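Orkbridge open day – anyone else go?

dovmont_dave
Went along in June. Paid five bucks to park and stood 90 minutes in a back room watching an arm, a bowl and a wire plate stand. The brochure says "ready for your kitchen." My kitchen has more than one bowl in it.

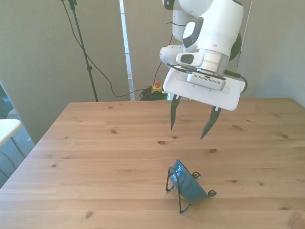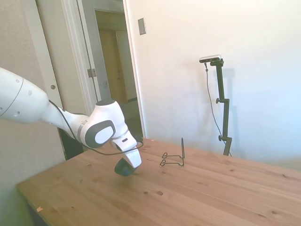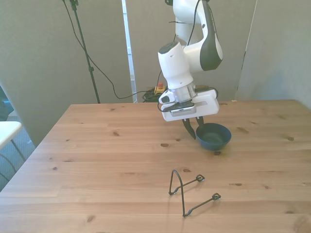
Bowl and stand demo, Orkbridge. No bowl in the second one.

hruchti
You're being unfair. A glazed bowl is a lousy thing to grab and a wire stand is worse. I'd like to see your arm do it on 42 tries.

dovmont_dave
My arm does it every night – for free. And look at the stand in the last picture, it's on its side.

T. Garba
So? Tobiloba Akinola gave the talk and said plainly it's a research setup. The brochure was written by someone else.

dovmont_dave
Then don't hand me the brochure at the door.

eze_nn
Did they give a success rate? I asked and got "it depends on the bowl."

hruchti
They said 2,262 runs logged so far.

eze_nn
Logged isn't the same as worked. I'll go again next year if they bring the numbers.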